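Kitchen & Pantry > Herbs, Spices and Seasoning
Thread: Do ground spices really go dead after six months?
Page 1 of 2

crumbtray
Posted 7:12 pm
My sister-in-law went through my cabinet over the holidays and told me half of it was "dead." Her rule is six months for anything ground, a year for whole, then the trash. She got this from a class at a kitchen store in Tultport, and the store, I will point out, sells spices.

I have cumin that predates my current car and I can still smell it when I open the lid. So is there any real basis for six months, or is this the same people who want me to replace my pillow every year?

I'm not asking if fresh is better. I assume fresh is better. I'm asking where the number comes from.

low_and_slow_655
Posted 7:31 pm
There's no number. There's a range, and it depends on the spice, the jar, the light and how close you keep it to the stove. Cloves last ages. Paprika goes flat fast and turns a sad brick color. Anybody giving you one figure for the whole rack is selling something.

Marjoram Mike's Cat
Posted 7:40 pm
Disagree a little. Six months is short, sure, but most people who say "mine are fine" have never put old next to new. I thought mine were fine too. Then I bought a new bag of coriander and made the same lentils two nights in a row and I was annoyed at how much better the second pot was.

crumbtray
Posted 7:44 pm
Same lentils, same salt, same cook time? And you knew which pot had the new stuff in it?

Marjoram Mike's Cat
Posted 7:46 pm
Yes I knew, I was the one cooking. I'm not publishing it.

crumbtray
Posted 7:49 pm
Fair enough, but that's my problem with nearly every claim I find on this. Somebody spends money on the new thing, and the new thing tastes wonderful.

pantryghost
Posted 8:05 pm
I did a blind one a couple of years back, if you can call three people in a kitchen a test. Old cinnamon against new cinnamon on buttered toast. The old one had been in the cabinet at least four years. My husband handed them out so I couldn't tell which was which. Two of us picked the new one right away. The third said they were the same and ate both.

So there's a difference. Was the old toast bad? No. It tasted like cinnamon toast with a light hand on the cinnamon. I used up the rest by putting in half again as much.

low_and_slow_655
Posted 8:11 pm
That's what I do with everything. If it's weak, use more. It isn't spoiled, it just lost some strength. Dry ground spice doesn't rot in a closed jar.

hollis_bakes
Posted 8:26 pm
"Use more" works for cinnamon and cumin. It does not work for turmeric or anything with a bitter side. The smell fades and the bitterness stays put, so when you double it you get mud. I ruined a whole tray of cauliflower that way. Also fenugreek, do not ever try that with fenugreek.

low_and_slow_655
Posted 8:30 pm
OK, I'll give you turmeric.

crumbtray
Posted 8:34 pm
This is more useful than anything I got from the store's handout. It had a chart on it and the chart had no source at all. It did have a coupon.

tinlid
Posted 8:52 pm
The thing I'd look at before age is the lid. Shaker tops are the worst offenders in my kitchen. I had a set of Medetti jars where the opening never closed tight, and everything in them caked or faded. Same spices in plain screw-top jars were fine twice as long. And people shake them right over a steaming pot, so the damp goes straight up into the holes. 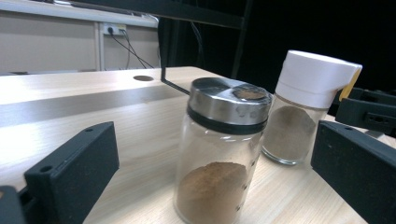 Home Pantry Quarterly, Vol. 12, No. 3, p. 258

The glass jar with the steel top and the half-moon opening is the general type I mean. Pretty on a table. The article it goes with says clear glass is "ideal for everyday use" and never says one word about light, so take the rest of it with some salt.

hollis_bakes
Posted 9:03 pm
I like that kind. You can see how much you have left, and with the brown powders I go through them so fast that light never gets a chance. I wouldn't keep paprika in one on a windowsill, but who keeps anything on a windowsill?

pantryghost
Posted 9:07 pm
My mother. All of them. In a row, facing south.

tinlid
Posted 9:10 pm
And how's her paprika?

pantryghost
Posted 9:11 pm
Beige.

dry_goods_dan
Posted 9:34 pm
Going to be the unpopular one. Six months is a perfectly good rule for people who don't want to think about it. Most folks aren't going to sniff every jar or line up toast. If they toss and replace twice a year, their food improves and they're out a few bucks. Where's the harm?

crumbtray
Posted 9:41 pm
The harm is that it isn't a few bucks. I added mine up tonight. Replacing every ground jar I own at the prices in that store would run me over $80, and twice a year on top of that. For cardamom I use in May and then forget.

dry_goods_dan
Posted 9:45 pm
So buy smaller amounts. And don't buy them there. Asamoah sells by the scoop and you can get two spoonfuls if that's all you want.

Marjoram Mike's Cat
Posted 9:52 pm
Seconding the scoop idea, although I've wondered how long the stuff sits in the bins. Nobody puts a date on a bin. You could be buying two spoonfuls of something older than what you threw out.

dry_goods_dan
Posted 9:58 pm
They turn over fast. It's a busy store.

Marjoram Mike's Cat
Posted 10:01 pm
The cumin turns over fast. I doubt the mace does.

racksandstacks
Posted 10:20 pm
Has anyone tried the Prilta vacuum canisters? You press the lid and it pumps the air out. Their site says spices stay "harvest fresh" for five years. I'm tempted.

low_and_slow_655
Posted 10:24 pm
Harvest fresh compared to what? By the time it's ground, packed, shipped and shelved it hasn't been harvest fresh in a long while.

hollis_bakes
Posted 10:33 pm
I have two of them. They work OK for coffee. For spices I found them a nuisance, because fine powder gets up into the seal and after a month or so it stops holding. You wipe it off, it holds again, then you do it all over. I went back to ordinary jars in a drawer.

racksandstacks
Posted 10:36 pm
Thanks, you saved me some money. Where did they get five years from, do you think?

hollis_bakes
Posted 10:38 pm
I wrote and asked them. They sent me a discount code.

crumbtray
Posted 10:40 pm
I'm seeing a pattern.

tinlid
Posted 10:55 pm
For the original question, what I do is rub a pinch between my fingers and smell it. Not the jar, the pinch. A jar that's been shut for a year will always smell strong for the first second, all that scent has been sitting in the top. Tip a bit into your palm, rub it, wait, then smell. If it's faint, use more or replace it. If it smells like dust or old cardboard, out it goes.

crumbtray
Posted 11:18 pm
Tried the palm thing on the whole shelf. Results, for whatever one nose is worth:

Cumin: still good, weaker than I remembered
Cinnamon: fine
Allspice: strong, and I've had it forever
Ginger: almost nothing
Paprika: nothing, and a bit like a pencil
Dried basil: hay

So three out, three staying. My sister-in-law was half right, and I'd be grateful if that stayed in this thread.

Marjoram Mike's Cat
Posted 11:22 pm
Now buy new cumin and try the lentils.

crumbtray
Posted 11:24 pm
Only if someone else hands me the bowls.

dry_goods_dan
Posted 11:31 pm
Half the shelf was dead and you're calling that a win over the six month rule?

crumbtray
Posted 11:37 pm
That ginger was at least five years old. It tells you nothing about six months. If someone wants to buy a jar now, buy another one six months on, and have a third person serve them both without labels, I'll read that post with interest. Until then I still don't know where the number comes from and I don't think the store does either.

low_and_slow_655
Posted 11:40 pm
I'd do it but I'd forget which jar was which by the second month.

pantryghost
Posted 11:52 pm
Masking tape on the bottom. I've got a new jar of ginger that I haven't opened yet. I'll put the month on it and stick it at the back of the drawer, and my husband can be in charge of the toast again.

Page 1 of 2
Next page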